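**To:** Friederike Steinbach
**From:** Kirsty Sowerby
**Date:** Tue 4 November
**Re:** Grovlow guest rooms, second progress report

The guest room work is on schedule except for the phones. Of the 29 rooms in the grant, 22 are furnished and signed off. The other seven are on the top floor and have beds and headboards but no side tables yet. We expect to ask for the final payment in February, as set out in the agreement.

## Furniture

The Plundum side tables came from Gavrilă in two deliveries. The first was complete. The second was short, and that is why the top floor is waiting. Gavrilă has confirmed the missing tables in writing and will not charge us for the extra trip.

We chose the round table over the square one in the original proposal. You approved the change by email after our last report. The square table stuck out past the headboard in the narrow rooms, and guests with luggage were bumping into it during the trial. The round one goes into the corner and leaves the side of the bed clear. It also has storage inside the drum, so we have dropped the separate wall shelf from the order.

Aigars Lūse has been fitting out the rooms floor by floor. He found that some of the tables rocked on the old floorboards. He has put felt pads under the legs where needed and moved a few tables a little to find a level spot. We talked about sanding the worst boards and decided against it. The floor finish is dark and a sanded patch would show.

The headboards are all up. Two had loose fabric at the bottom corner and were fixed on site by the upholsterer. We have kept a spare length of the grey fabric in the linen store.

## Phones and wall outlets

Each room keeps a corded phone. This was a condition of the fire plan and was not up for discussion, although several of us would have liked the table space back. The phone goes at the bedside on the round table, with the TV remote next to it.

Round side table in the corner, with the room phone on it: 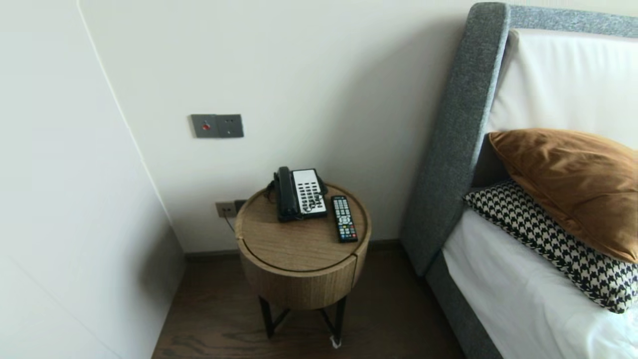
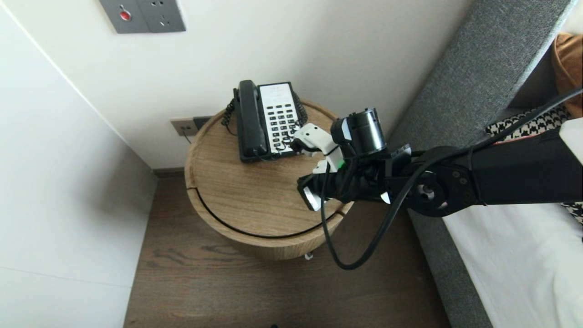
The phone lines themselves are the part of the project that has slipped. Uviron was due to finish the switchboard changeover before we furnished the second floor. They were held up by an old cabinet in the basement that did not match the drawings, and they had to trace the lines one at a time. Anca Barbu spent most of two weeks with them, going from room to room and calling the front desk to check which number came up.

All the furnished rooms can now call the front desk and the emergency number. Calls between rooms work on the first floor only. Uviron has said the rest will follow when the top floor is connected. I have asked for that in writing and have not had it yet.

The wall outlets have stayed where they were. Moving them would have meant opening the walls, and there was no money for that in the budget. In most rooms this is fine. In a few, the phone cord is stretched tighter than I would like, and Aigars has a box of longer cords to swap in.

The labels on the phones need to be reprinted. The first batch used the old extension for housekeeping. Kirsty Hartley at the front desk is sending the corrected list to the printer this week.

## Small items

Anca has been keeping the list of small repairs and finishing jobs. It started at 113 entries after the first walk-through. Most of what is left on it is paint, plus cleanup along the baseboards. A few entries come up in nearly every room:

- cable ties and tags left on the floor after fitting
- scuffs on the wall behind the table
- remotes not paired with the right TV
- storage in the table hard to open when the table is pushed fully into the corner

The last one is easy to fix. Housekeeping now sets the table with the opening turned toward the bed and leaves a hand's width at the wall. Kirsty Hartley has added it to the room setup sheet, along with the position of the phone and the remote. The phone goes at the back with its buttons facing up, and the remote in front of it where someone lying down can reach it.

## Budget

Furniture is under budget by $919. This comes from the wall shelves we no longer need, less the cost of the felt pads and fabric repair. I would like to move the full amount to the phone line, to cover the longer cords and the new labels. Please let me know if you need a formal request or if this report is enough.

Uviron has not billed us for the extra time in the basement. If they do, I will send you the invoice before we agree to pay anything. The contract has a fixed price for the changeover, and my reading is that tracing the lines falls within it.

## Guest comments

We have had the finished rooms open to guests while work went on upstairs. Comments about the furniture have been good. Two guests asked for a lamp on the table, but with the phone and remote there is not much space left for one. The wall lights stay for now. There were complaints about drilling in the mornings, and Aigars has moved the noisy work to between checkout and mid-afternoon.

## Next steps

1. Gavrilă delivers the missing tables. Aigars fits out the top floor.
2. Uviron connects the top floor and turns on calls between rooms.
3. New phone labels go on in every room.
4. Anca does a second full walk-through and closes out the repair list.
5. I send you the final report and receipts in February.

The one decision I need from you is on moving the furniture money. The labels will be ready to pay for soon, so an answer by the end of next week would help.

Kirsty Sowerby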